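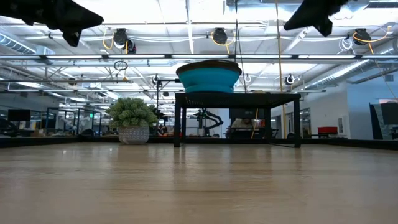 Lachlan Guthrie asked whether the Brotamik handling kit could be trusted with soft household goods, having found that most two-finger grippers on the market are sold on the strength of their performance with blocks and boxes. The question has been put to this newsletter more than once since May, when the kit was added to the Cruickshank equipment loan list, and the review group is now able to offer a partial answer.

The kit consists of a pair of black fingers, a mounting plate, a controller and a license for the Monetti task software. It is offered for purchase or on a loan of 13 weeks. Loan users receive one day of on-site setup and access to the supplier's help desk, but must provide their own arm.

For the review, Ailsa Drummond and Archie Hepburn drew up a list of 48 tabletop tasks involving ordinary items. A collapsible silicone bowl set on a small raised table is typical of the harder entries. The ridged sides of such a bowl can fold under pressure, and the raised surface leaves the software with a second height to consider. A potted plant standing nearby adds an object that must be left alone.

The group accepted 37 of the tasks as complete without any change to the factory settings. Most of the remainder were completed after the closing force was lowered by hand. The reviewers noted that this adjustment is found three menus deep and is described in the manual only in an appendix – a matter that has been raised with the supplier. Lifting a soft bowl by the rim gave better results than closing on the sides.

Setup was judged satisfactory. The fingers can be changed with the single tool provided, and calibration took 85 minutes on the first attempt. Sorcha Niven, who prepared the safety notes, advises that users confirm the height of any raised surface before the first run and repeat the check whenever the furniture is moved.

The group recommends the loan option for teams working mainly with kitchen and household items. Purchase is recommended only where the closing force will be set by trained staff. A softer set of fingertips has been announced by the supplier but was not available for review.

Requests for the loan kit should be sent to Tatiana Krajčí at the Jalden office, with a short statement of the intended tasks and the model of arm to be used.

Last updated: 21 Dec 2018

Shares: 6 | Comments: 2

Contact the Jalden office | Copyright Jalden | Back to top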